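Write the rules down before you touch the cube
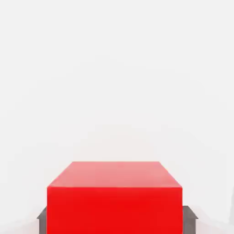
Slavica Hoxha
Simulation lead, Drarinora

A red cube between two grey fingers on a plain pale background. I must have looked at a view like that more than anything else this January, and I'm still fond of it! It is the plainest task we have in Ivel, our simulator, and it's also where I finally got round to writing proper house rules for how we run and report our trials. A few people asked me to share them, so this is the longer version of what went up on our wiki.

Some background first. We used to start every project with someone's favourite object. Mine was a mug, Stotine (the team we share results with) liked bottles, and we could never compare anything. One group's "grasp" meant the fingers had closed. Another group's meant the thing was in the air. We spent a whole afternoon arguing over a spreadsheet before we spotted that we were counting different events, and I came home quite cross and started a list.

Rule one is to define success in a sentence that a stranger could check. Ours reads: the cube is clear of the surface, held by both fingers, and stays held for 2 seconds. You can quarrel with the number (please do, I went back and forth on it for ages) but you can't quarrel with what it says. It goes at the top of the file, before any code, and it gets a version number like anything else. If you change the sentence you start a new table of results. No mixing.

Rule two, fix your starting positions and publish them. We keep a list of 557 of them, saved with their seeds, and everybody runs the same ones in the same order. Before that we drew fresh positions each time, and it was amazing how lucky the new controller always seemed to be. The list has some nasty ones in it, too, with the cube turned so that the fingers want to meet it on the corners. Leave those in. I promise you'll be tempted to take them out.

Rule three is about what the wrist camera can and can't tell you, and it's the one I get most excited about. With a close view from the gripper, a big block of colour fills the lower part of the picture and covers some of the fingers. You get their outer edges either side of the cube and the rest is hidden. It's very easy to look at that and write "grasped" in the notes. Don't! From one still you can say where the fingers appear to be in relation to the cube, and that's your lot. Contact comes from the contact log, height comes from the simulator state, and if you haven't recorded those then the box in the form stays blank. We have a second, fixed view for people as well, because staring down the wrist all day makes you overconfident.

Rule four: don't let the plain background flatter you. A bright red cube against near-white is about as kind as it gets for anything that has to find an object by colour. That's fine for checking the plumbing. It says very little about a cluttered bench, so our reports have a line headed "Scene" and you have to fill it in with the colours and the lighting and whatever else is in view. Marchand, our older test set, never had that line and I've had to throw away results I was really proud of - still sore about it.

Rule five is stop limits, even in simulation. Cap the closing force and the joint speeds at the values the real arm will have, from day one. It feels silly when nothing can break. But a policy that has learned to squeeze as hard as it likes is horrible to retrain, and the habit of checking the limits file is one you want people to have well before they're standing next to hardware. The run aborts if a limit is crossed and the abort counts as a failure.

Rule six, keep the failures. All of them, with the video, for 90 days at least. We had over 2,000 sitting on a drive last time I looked and I've learned more from an evening scrolling through those than from any chart.

Things I haven't settled yet: whether a regrasp should count as a success, and what to do about runs where the physics does something daft and the cube shoots off sideways. At the moment we mark those "void" and report how many there were next to the main figure. Stotine would like them counted as failures. I can see their point, and I'd love to hear how other people handle it, so do leave a comment if you have a rule that works.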